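Filed under: Galleries / Food / Steamed things

Bun Day at Nustden -- the gallery

OK so this is going up fast, I've got a train to catch and Seija Vainio has been asking for the page since breakfast. Bun day! Second one we've done at Nustden and a lot bigger than the first. Dough from Jagadeesh Kamath (his aunt's recipe, milk in it, not water), fillings by whoever turned up with a filling. Pork and scallion, red bean, a mushroom one that went before I got a taste.

Most of the captions are in the order people sent them to me. If I've spelled your name wrong shout and I'll fix it.

The short version for anyone who just wants to cook: soft dough, let it rest 30 minutes under a towel, shape, rest again, then into the steamer with plenty of room. They swell more than you think. Paper squares if you have them, or a wipe of oil on the metal. Don't keep lifting the lid to look, I know, I know, everybody does it.

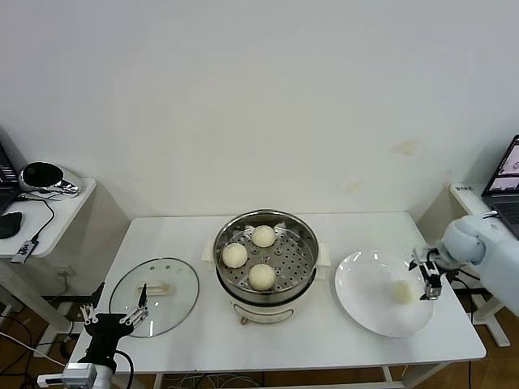 NUSTDEN, 2021-12-18 -- Three buns in the steamer basket, one on the plate. Lid down flat on the left. I like this kind of pot for a small batch, sits right on the table and you can talk to people while it goes instead of standing at the stove.

On the basket: three is a comfortable number for big round ones like these. Small ones you can squeeze in a few more, but leave a gap or they kiss and then tear when you pull them apart. Holes in the bottom need to stay mostly clear too, so trim the paper.

On the plate: wide one, low rim, good choice. Stacking them while they're fresh gets you dented tops. One layer, then a clean cloth over if you're waiting on the rest.

On the lid: put it down rim side down or you get a puddle in the handle. Cristóvão Baptista's tip is to tie a dish towel round the inside of it to catch the drips, keeps the tops smooth. Works great on a pan lid, fiddly on a glass one with a vent, mind you don't cover the vent.

Leftovers, becuase three people have asked already. Freeze them cooked, on a tray first, then bag them. Straight from the freezer into the steamer, no thawing. Microwave is OK with a damp paper towel but they go tough quick so eat right away.

Rosário Carrilho wants it noted that the plain ones are best torn open with butter and salt. Noted. Cristóvão Rocha says condensed milk. Also noted, and I'm with him -- sorry Rosário.

Next one is in February, same room. Bring a filling in a tub with a lid and your name on it, and a bag to take some home in. Dough is taken care of. We could use a second rolling pin and more parchment. If you're gluten free tell Seija early so we can try the rice flour version, last try was a bit gluey but edible.

More captions when people send me stuff. Recipe card is with Jagadeesh, ask him nicely, his handwriting is terible but he'll read it out to you.

Get new galleries by email. Enter your address to join 3,544 other readers. Unsubscribe any time.

© Nustden Kitchen Table | Contact | Back to top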